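Folding software group: minutes of the monthly meeting

Project: Llewellyn (two-arm garment folding)
Place: Flestberg workshop, upstairs room
Time: 2.00 pm

1. Minutes of the January meeting
Agreed with one correction. Item 5 should have said the planner was restarted, not the whole machine.

2. Perception
The new cloth model is in and the group is really pleased with it! It was trained on 3000 labelled views, and it now finds hems and trim far more steadily than the old one did. Red on red is still the hard case, as the edge between two layers gets lost in the deeper folds. The perception side would like to try feeding the wrist views and the head view in together (at present they are read one after another and merged later). Everyone was keen. A branch will be opened for it.

Labelling rules: a care label counts as its own class from now on. It was being marked as trim by some of us and as background by others.

3. Planning
The planner now keeps 4 candidate grasps and scores them all before either arm moves. This has made a lovely difference to how the motion looks, with much less dithering above the cloth. It does cost time on the first grasp. Bandlow offered to profile the scoring step on their own machine and send the numbers round.

There was a long and cheerful discussion on whether "flatten" and "find a corner" should stay as separate steps. Left as they are until the next release.

4. Control
Left and right arms now share one clock, so the two motion logs line up at last. The force limit on closing has moved out of the code and into the settings file, where it should have been all along. Please don't change it on the main branch without telling the list.

5. Tooling
Ticket 131 (replay viewer drops the last second of a run) is closed. Nanness has written a side-by-side view for the three cameras, and it got a round of applause. It still needs a proper install note.

6. Actions
Perception: open the joint-view branch.
Bandlow: profile grasp scoring.
Nanness: install note for the viewer.
All: relabel care labels in your own share of the set.

Views from the arms and from above, red garments on the grey cloth surface:
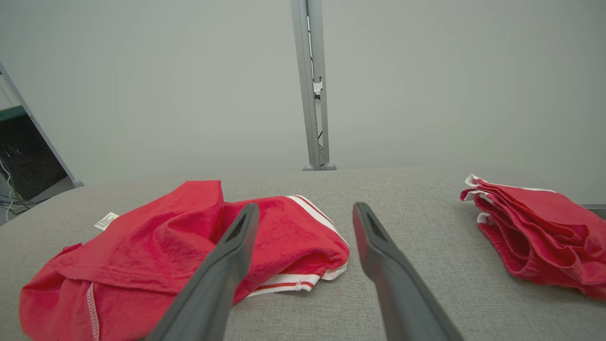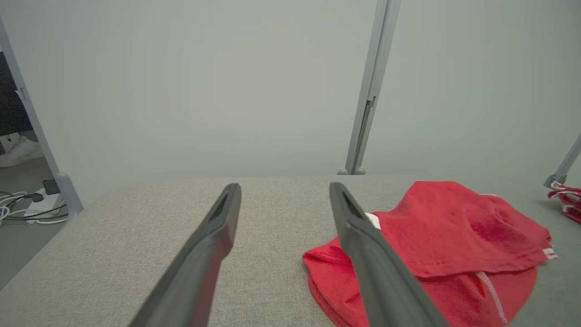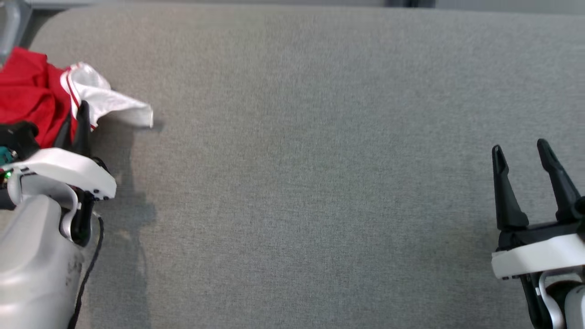 Question raised under any other business: if the planner can't find a grasp it likes, what does it do?

Reply: It moves the arms back to their rest position, takes a fresh set of views and scores again. After a second failure it stops and asks the operator to step in, and the run is saved with a flag so that we can replay it later.

Meeting closed at 3.40 pm. Next one in the same room, same time.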